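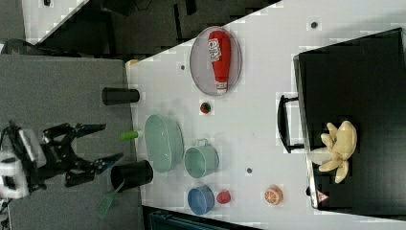
3 minute read

My table was a mess again by the time dinner rolled around, so I figured I'd write down how I clear it. I used to grab whatever was closest and wander around with it (usually a mug in one hand and a toy in the other), and it took forever!

Start with the toys. Play food gets everywhere at our place, and an orange slice or a little strawberry is so easy to scoop up with the real dishes. I keep a Heltano bin under the table and everything soft or pretend goes in there, plush included. Don't sort it. You'll only get sucked into matching up pieces.

Next, the cups. Stand up any that have tipped over and peek inside before you move them, then pull out spatulas and anything else hiding around them. Markers go back in the drawer with their caps on, please.

Now the stacking. Biggest basin first, bowl inside that, and mugs carried separately by the handle. I've chipped 2 nice mugs trying to do it all in one trip, so learn from me. My basin is an old Gadard one and holds a whole supper's worth of dishes.

Ketchup and other squeeze bottles can stay on a tray, and then the whole tray goes to the fridge at once. Wipe the bottle first or the tray gets sticky.

Last of all, wipe the tabletop, starting at the far side and pulling the crumbs toward you. I mix a squirt of dish soap into some 300 ml of warm water and that does the whole table. For dried-on spots, lay the damp cloth over them while you wash up, then come back and rub.

Takes me 12 minutes on a good night, longer if I stop to snack.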